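# Operator Panel Project, Part 2: Sorting Out the Bench

So for the first part of the semester I mostly drew layouts, and in this part I finally got to put real parts on a table and see what a person would want within reach. My budget was 3000 and I've spent 141 of it, mostly on secondhand buttons (I got very into secondhand buttons). The working name for the panel is Llanos and I'm sticking with it!

The main unit is the small gray-and-black box with a selector and three push buttons, two green and one red. I gave it the mat in the middle, because the box slides on a bare tabletop and that drove me nuts. The taller five-button station went over on the left, next to the blue tray with the two gears for the Ato drive, which I haven't started on yet.

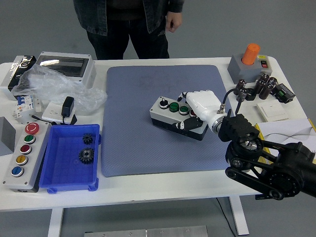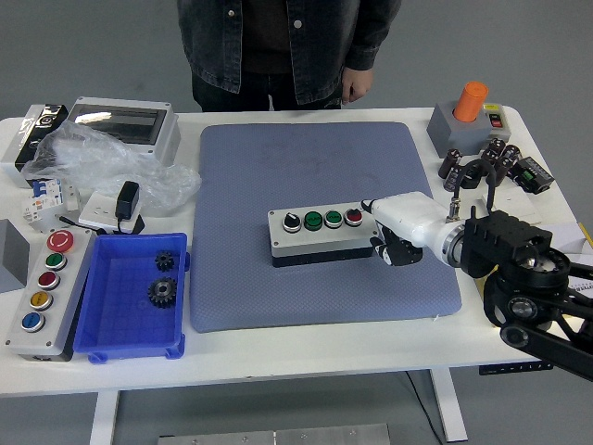
*Bench layout on the white table: control box on the mat, gears in the blue tray, five-button station to the left.*

What I'd change: two green buttons side by side are confusing, even for me, and I picked them. I want to label them before anything gets wired. I also like the color order on the five-button station a lot more, with the emergency stop at one end and blue at the other, so I may copy that.

Still on my list for December is a bigger tray and 240 labels from Stultska (smallest pack they sell, sorry budget).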